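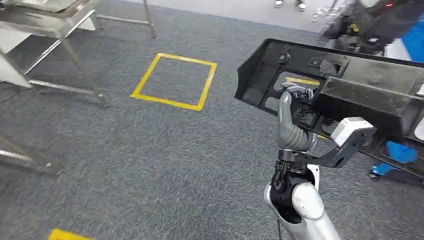 TUDLOW RECALLS GRIP SOFTWARE ON ITS BIDENT HANDS AFTER DROPPED PARTS

We're pulling a software update, and I'd like to tell you why in my own words before you hear it secondhand. I'm Ah-rin Myung, and I run the handling team at Tudlow. In October we shipped grip release 30 for the Bident, our multi-fingered hand. It had a fault in it, and the fault was ours.

It goes like this. When a Bident picks up a long, light part by an inside edge, the fingers curl over the lip and the thumb and palm push from the other side. Big black molded parts with openings in them get held this way all the time. After a while the hand is supposed to ease off a little so it doesn't mark the plastic. Release 30 eased off, then eased off again every time the arm paused, and it never added the force back. Pause often enough and down comes the part!

Our customer Fluravar spotted it first. They logged 595 lifts on one shift and sent us the whole file (thank you, truly, it saved us days). Four of those lifts ended with a part on the floor. No one was hurt, but one piece landed inside the walkway, and I don't like that one bit. We then ran 1000 lifts in our own shop with extra pauses thrown in and got the same thing to happen again and again.

If you have a Bident on release 30, please stop lifting with it and go back to release 29. The older version is still on the controller, under Saved Releases, and the switch takes a restart. Until you've done that, keep people out from under the arm and away from the drop area, even when the arm is standing still. Standing still is exactly when it lets go.

Hands running the Noh controller aren't affected. They handle grip force separately and never got this update.

Release 31 is in testing now. It puts a floor under the holding force, and it won't go out until it has held a part through 100 pauses in a row on every hand in our shop. I don't have a ship date yet, and I'm not going to guess at one.

Dropped something? Tell us, even if it didn't break. Send the lift log and the part weight to your usual Tudlow support contact and mark it "grip" so it lands on my desk.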